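Support > Teleoperation > Operator Guides

Section 7: Recording Suturing Demonstrations on the Stotent Console

Issued by Rastport Training Systems. Revised Feb 18, 2022. Responsible editor: Felicidad Gatchalian.

7.1 Scope

This section sets out how a trained operator shall show the Stotent system a suturing task by remote control. It applies to bench work on tissue. It does not apply to work on patients.

A demonstration is one complete stitch, from the moment the needle is grasped to the moment the thread tails are trimmed. The operator guides the instruments from the console, and the Flellari recorder stores the hand motion, the jaw state and the wrist camera views together.
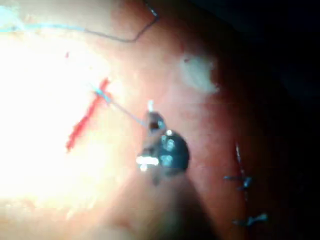
The operator must have completed the console familiarisation course before recording. Observers may sit at the second console, but shall keep their hands clear of the controls while a recording is open.

7.2 Preparing the session

1. Switch on the console and wait for the self-check to finish.
2. Open Flellari and select "New demonstration".
3. Enter the operator's name and the task code.
4. Move each hand control through its full range. The instruments should follow without delay.
5. Set the motion scale to 2. Do not change the scale during a recording.
6. Check the view from each wrist camera. Lower the light if glare hides the place where the needle will enter.

CAUTION: Keep both feet off the clutch pedal when opening a recording. A clutched start leaves a gap between the hand position and the instrument position, and the file will be refused.

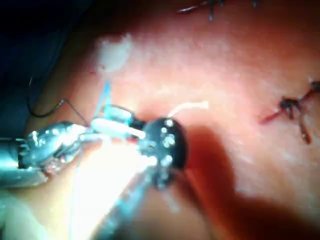
7.3 Recording a stitch

1. Press the right pedal once. The recording lamp turns green.
2. Grasp the needle with the driver and turn it to the entry angle.
3. Pass the needle through both sides of the cut in a single smooth motion.
4. Receive the needle with the second instrument before opening the driver.
5. Draw the thread through slowly, leaving a tail long enough for tying.
6. Form the knot, tighten it, and trim the tails.
7. Press the right pedal again to close the recording.

NOTE: Where the thread forms a wide loop, move the instruments around it. Pulling a loop tight from a distance teaches the system a habit that is hard to remove later.

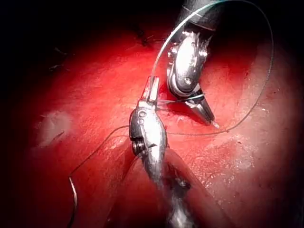 What should the operator do if the needle is dropped during a stitch?

Continue recording, pick up the needle and finish the stitch if this can be done safely. Mark the file "Recovery" when closing it. Files of this type are stored separately and are used to show the system how to correct an error.

7.4 Handling and rest

Jaws shall be closed gently. The console does not return the full force of the grip to the hand, and the operator must judge tension by watching the thread and the tissue.

An operator shall record no more than 13 demonstrations in one sitting. A break must then be taken away from the console.

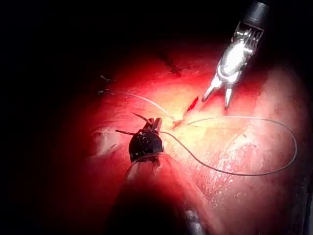 7.5 Reviewing and submitting

1. Play back each recording at normal speed.
2. Reject any file in which an instrument leaves the camera view during the needle pass.
3. Label the start and end of each stage, using the list supplied with Flellari.
4. Submit the accepted files to the Javier server.

Two reviewers must approve a file before it is used for training the system. Questions about rejected files should be sent in writing to Fermín Rivadeneira, Demonstration Records, quoting the task code. Rejected files are kept until the end of March and are then deleted.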